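Keeping Spirits at Home: Storage, Corks and Records
By Mariann Medve
Updated October 18, 2025

These notes cover whiskey, brandy and rum in sealed or opened glass bottles. Wine is a separate matter and most of what follows does not apply to it.

Position

Store bottles upright. Spirit at 40 percent alcohol or higher degrades natural cork on prolonged contact, and the cork then crumbles or taints the contents. Tip a sealed bottle briefly twice a year to moisten the cork, then stand it up again. I do mine in April and again when the heating goes on. Screw caps need no tipping.

Leave a finger's width between bottles. Labels that touch will scuff each other every time one is pulled out, and a scuffed label lowers the resale value of an older bottle.

Records

Keep a list from the first bottle onward. Mine has 156 entries and takes one line each: distiller, bottling year, strength, purchase price, fill level, date opened. Bottle codes are usually printed or etched near the base and should be copied exactly. A phone is adequate for recording labels and fill levels. Turn off the flash, hold the lens level with the shoulder of the bottle and put a sheet of white paper behind the glass.
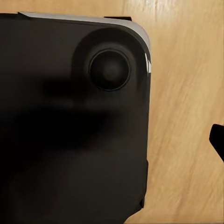
Smartphone lying face down on light wood.

Margit Balogh keeps her list on paper cards inside the cabinet door, which also works, provided a second copy is kept elsewhere. An insurer will ask for it. Anything valued over 2,000 should be listed individually with its receipt. Check the single-item limit on the policy before buying, and ask whether breakage is covered as well as theft.

Temperature

A steady temperature matters more than a low one. Repeated warming and cooling moves air past the closure and the fill level drops. Avoid the cupboard beside the oven, the top of the refrigerator, and any wall with a heating pipe in it.
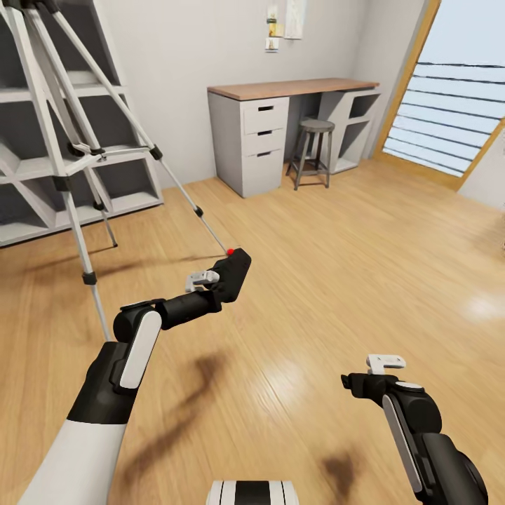

An unheated interior closet is usually the best choice in a small home. Put a cheap thermometer on the shelf for a week and write down the highest and lowest readings. If they differ by more than a few degrees, try another spot.

Spills and rings

High-strength spirit softens shellac and some lacquers within minutes. Blot at once with a dry cloth, working inward from the edge of the spill. Do not rub. Wipe with a barely damp cloth, then dry. To find a faint ring, look across the surface at a low angle toward a lamp.

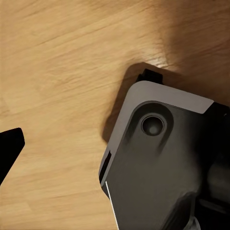

Light reflecting off a wood finish.

Polyurethane tolerates more, but a tray under the pouring area is still worth having. Cork-backed trays trap liquid underneath and should be lifted and dried.

Light

Direct sun fades labels and strips color from spirit in clear glass. Keep bottles in their cartons or in a closed cabinet, and check at midday where the sun falls in the room.
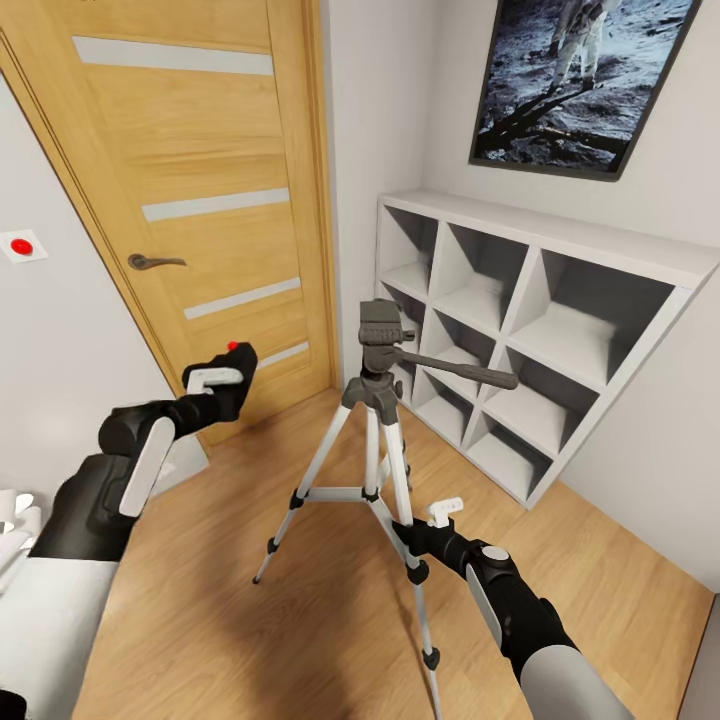

Opened bottles need closer attention than sealed ones, as the air space grows with each pour. Once a bottle is below one-third full, move the rest to a smaller clean glass bottle and label it. Light still counts at this stage. A door with frosted glass inserts, like the one with four horizontal strips shown above, lets some daylight through, so a shelf facing it should have a solid front or a curtain.

Broken corks

Keep the corks from finished bottles in assorted diameters, boiled and dried. When an old cork snaps, draw out the lower half with a two-prong puller, pour the spirit through an unbleached paper filter into a clean jug, rinse the bottle with a little of the same spirit, and refill. Fit the closest spare. Wrap the joint with paraffin film if the bottle will stand for more than a month, and replace the film when it cracks.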